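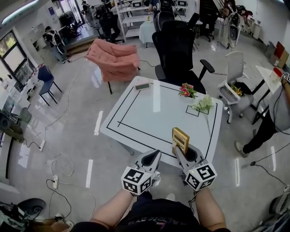 Moved off the packing line onto the grippers, what changes

dunlap_r
Posted Tuesday, 6:40 am

Our site (Gretdale, gift boxes and silk flower arrangements) is putting arms on two of the packing benches. Until those are ready, nine of us have been moved to recording. You hold a gripper in each hand and do the job at a table, box, flowers, box, and the recordings go to train the arms. Same hourly rate. I did 145 runs yesterday and my thumbs are sore.

Two things I want to know from people who have been through it. Does the job grade change when you stop packing? And what happened to the old benches afterward?

kettlewick
Re: Moved off the packing line

We had this at Pastico two years ago. The grade did not change until someone asked in writing. Our title was still "packer" so the bonus was still tied to cartons out the door, and we weren't putting any cartons out the door. Get that fixed first. It took us until January and it was not backdated.

Old benches: one was scrapped, two are still worked by hand for the odd sizes.

MojtabaAhmadpour
Re: Moved off the packing line

I supervise a recording floor at a different company, so take this as coming from the other side. We ask for 200 good runs per person per shift. If 145 is giving you sore thumbs, look at how you hold the thing before anyone looks at the number. New people squeeze all the way on every grasp. For a light box you close until it holds and stop there.

Also ask for the table height to be set for you. Ours were all at one height for the first month and the short people had bad shoulders.
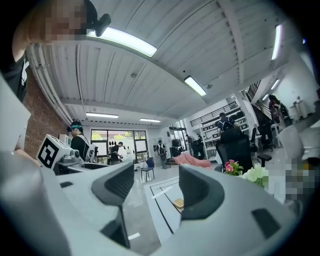 Recording floor, looking up past the gripper fingers

brinehart77
Re: Moved off the packing line

200 a shift is too many. I don't care how you hold it. Packing has natural stops, you wait on tape, you wait on a pallet, you go get more boxes. Recording has none of that. It's the same reach over and over inside a taped-off rectangle, and when you fumble one it gets thrown out and you start again.

Mojtaba, is that 200 kept or 200 attempted?

MojtabaAhmadpour
Re: Moved off the packing line

200 kept. People usually attempt a few more than that. There's a ten minute break every hour and it is enforced.

brinehart77
Re: Moved off the packing line

Then it's more than 200 and you should say so. An hourly break is fine. We didn't get one.

osk_lindgren
Re: Moved off the packing line

I'm at Hafþórsson, maintenance side. I liked the recording work when I did it. Quieter than the line, no forklift going behind you, and you sit down between sets. My back got better. So it isn't bad for everyone.

What did change is that you stop talking to people. On the line there were four of us on a bench. With recording everyone has their own table and their own count.

As for what comes after, they kept 2 of us to clear jams and reset the arms when they drop something. Everybody else went to receiving. The jam job pays more. If you want it, tell them now, before the arms get there.

kettlewick
Re: Moved off the packing line

Agree with that last part. At our place the reset jobs were filled before they were posted.

I don't agree that it's easier on the body. Easier on the back, harder on the hands. We had three people in wrist braces by spring.

dunlap_r
Re: Moved off the packing line

Thanks all. I asked my lead about the title and she didn't know, she is checking with the office. The flowers are the worst of it for me, the stems turn in the fingers. Boxes are fine.

They told us the whole set is 3798 runs for our two products, then we are done. Nobody has said what "done" means for us.

tmarsh_saritz
Re: Moved off the packing line

Get that in writing too. At Saritz they finished the set, changed the box size, and we did the whole thing over. I was on it roughly half a year longer than planned. I didn't mind the hours but my spot on days was gone when I came back.

For stems, grab lower down, close to where you'd cut it. Spins less.

dunlap_r
Re: Moved off the packing line

Will try lower tonight. And I'll put the shift question in the same email as the title.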